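20th October
By Peter Hudec

Print this page | E-mail this page

Most automation budgets I see put nearly all the money into the arm. Then January comes and the arm has nothing to do, as teaching it was never priced.

Hand-held grippers are a small line on the quote. The hours of the people holding them are the big one. At Keltix we planned for 12 hours a week and needed 100 – and that was for one task.
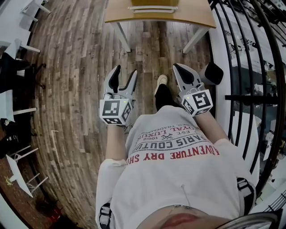

I would put that labor in the first draft, next to the hardware, and let the purchase shrink to fit. Our spare finger pads and straps came to $3,548, which we had to take from the training budget.

Buy one arm instead of two. Pay four people properly to do the demonstrations, and ask for the second arm next year.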